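Why Do Some Photos Come Out Blurry?

Hi, it's Renata again! Last time I promised we'd talk about blur, and then my inbox filled up with your questions about it, so let's go.

Think of your camera as a dark room with one window. When you press the button, the window's curtain opens, light pours in, and then the curtain closes. That curtain is called the shutter. It can be really, really quick. On my old camera I can set it to 1/300 of a second (try blinking that fast, I dare you).

What happens if something moves while the curtain is open?

Well, the camera keeps on collecting light the whole time. If your dog is standing still, all his light lands in one spot and he looks nice and sharp. If he's wagging his tail, the light from the tail lands here, then a bit over there, then over there too. You get a sharp dog with a fuzzy smudge on the end!

That's motion blur. My friend Bujar loves it. He takes pictures of the streetcars in Brerside with the shutter open for whole seconds, and they turn into long ribbons of light.

What if everything is blurry?

Then it was probably you who moved, sorry! Your hands wobble a little even when you think they don't. Mine wobble a lot before breakfast. Another kind of blur comes from bad focus, when the lens is set for something nearer or farther away than the thing you wanted.

So if one part is smudgy and the rest is sharp, something was moving. If the whole photo is smeared, blame the wobble.
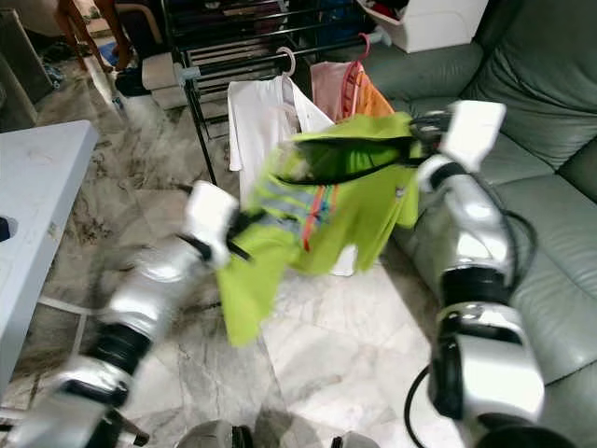 Try it at home

1. Ask a grown-up for a phone or camera and put it on a stack of books so it can't shake.

2. Turn off the bright lights. In dim light the camera has to keep its shutter open longer.

3. Get somebody to sit very still and wave one hand. Take the picture.

4. Now open the curtains, let the sun in and do the same thing again. Is the hand sharper this time?

I did this with my niece and we took 38 pictures before she got bored and wanted a sandwich. My favorite is the one where her hand looks like a jellyfish.

Send me your best blurs by the end of April and I'll put some of them on this page!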